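Ticket 1490 – Itinerary PDF drops the transfer leg on multi-stop tours
Product: Putetix booking desk, Rusby office
Opened by: Kirsty Kinnear
Assigned to: Vinh Phùng
Priority: normal

Reported
Guest itineraries for the Gulham coastal tour print without the airport transfer. The leg shows in the booking but not in the PDF. Affects 58 bookings for May departures.

Log
09:10 – Reproduced on a test booking. Day 1 prints hotel check-in only.
09:45 – Template unchanged. Export job returns 244 rows, transfer rows included, so the loss is at render.
10:30 – Transfers with an empty "meeting point" field are skipped. The supplier import from Cardoso leaves it blank.
11:20 – Set a default meeting point of "Arrivals hall". Test PDF now prints all 5 legs.
13:05 – Judite Barros asks whether meal stops are affected. Checked lunch on day 2 and dinner on day 3: both print.

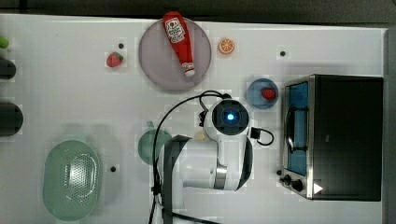
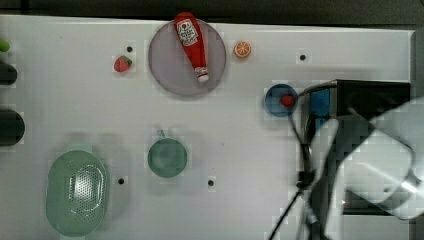 Plate, ketchup bottle, strawberry and orange slice.

Resolution
Default value applied to all open bookings. PDFs regenerated and queued for resend. Kirsty to confirm with two guests before closing.

Open item
Import mapping still needs a fix – moved to a separate ticket.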